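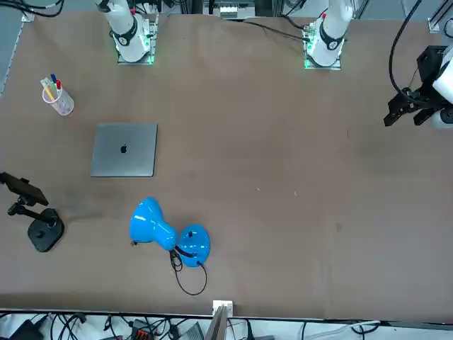

**Switching broadband to Netgate: worth it in Butbridge?**

**mossbank16**
Our Altis contract ends in August and the renewal is £17 a month more. Netgate say they can do 300 Mb down our road. Has anyone in Butbridge moved over?

**pelhamite**
Moved last year. The line is fine but the router they send is poor. I bought a Holzer one and the back bedroom gets a signal now.

**tin_lid**
Disagree about the router. Ours covers the whole house. Pelhamite, are your walls stone?

**pelhamite**
Yes, all of them. 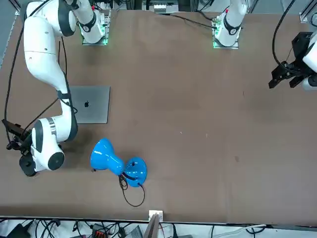
*Reading time: 2 min*

**mossbank16**
Ours are brick. Would you pay extra for the 1000?

**tin_lid**
No. Two of us work from home and the 300 is plenty.

**grebe**
I would. Backing up large files took all evening on the lower one. Check the upload speed before you sign, they put it in small print.

**tin_lid**
Most people never upload much.

**grebe**
Some of us do.

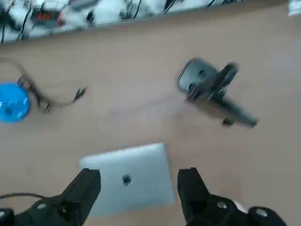
*Square plate on the table*

**mossbank16**
Rang Altis to cancel and they knocked the increase off if I stay 16 months. Tempted.

**pelhamite**
Get that in writing first. They told me the same and the bill still went up.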